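2022年9月17日

继续查腕部视角渲染和抓取检测对不上的问题。昨晚挂着跑的那批全部出完,3000个episode,失败473个。失败的定义没改:夹爪闭合之后物体相对夹爪坐标系的位移超过阈值,或者抬升后接触丢失。

先按失败类型拆。接触丢失的占大头,集中在深色物体上。一开始怀疑是摩擦参数,把指尖和物体的摩擦系数各往上调了一档,重跑100个种子,失败数几乎没动。改回去了。摩擦的锅可以排除,至少在这个量级上可以排除。

然后看感知这一侧。分割网络输出的mask在黑色物体上会漏到手指上,两者颜色太近,边界全靠深度撑着。深度图本身没问题,问题在我们Coste里的预处理:做了一次双边滤波,核开得太大,物体侧面和指面之间那条窄缝被抹平了。抹平以后点云连成一片,抓取宽度估计偏大,规划器给的闭合目标就偏松,控制器到位即停,力没有建立起来。链条是通的,但还缺一个直接证据。

下午把滤波关掉,只留无效点填补,同样的100个种子再跑。失败剩11个。逐个看了日志,大部分是预抓取位姿离桌面太近,碰撞检查用的手指模型比实际渲染的网格短一截。这是另一个bug,单独开了一条,没有混在一起改。

阴影的事也记一下。平行光的阴影贴图分辨率低,投在桌面上的边缘是一级一级的锯齿。Rory Aitken认为网络会把这种锯齿学进去,到真机上没有这个特征,精度会掉。我认为有可能,但现在没有数据支持。折中的办法是训练集里阴影贴图分辨率做随机化,包括完全关掉阴影的情况,评测集固定一个配置不动。他同意先这样。分辨率调高之后渲染时间涨得明显,批量生成时显存也紧,默认值暂时不改。

控制这边只动了一处。原来闭合阶段是纯位置控制,现在改成位置到达或者接触力超阈值先到先停,停之后再保持一段固定的夹持力。状态机多了一个HOLD状态,从CLOSE进,往LIFT出,超时回到OPEN。写完才发现超时计数用的是墙钟时间,仿真降速的时候会误触发,换成了仿真步数。这类错误以前在Trerkow上犯过一次,当时查了两天。在代码检查里加了一条规则,控制目录下禁止直接调用系统时间。

Karthikeyan Palaniappan问能不能把手指开度也作为观测送进策略网络。能,接口是现成的,但归一化区间要先统一。Benico那套配置里开度是米,我们这边是0到1,两份数据混着训过一次,曲线很难看。先写转换脚本,旧数据重新导一遍再谈。

另外发现一个小问题:回放工具存图用的是动作执行前的观测,日志里的状态却是执行后的,差一帧。之前对图的时候总觉得手指位置慢半拍,就是这个原因。已改成同一步内取图和取状态,旧的回放不再补。

没做完的:
手指碰撞网格重新导出,和渲染网格对齐。
滤波这一步做成可配置项,默认关。
全量重跑,用新的状态机,种子和昨晚一致。
给Flirna写一份接口变更说明,主要是HOLD状态和开度单位。
六月那版权重要不要留着当基线,还没想好。磁盘快满了。

全量任务已经提交,排在队列里。收工前从回放里导了一张。

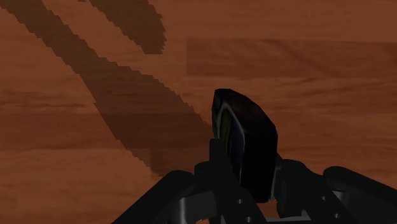 仿真俯视画面:夹爪夹持黑色物体,木纹桌面,左侧阴影边缘可见锯齿。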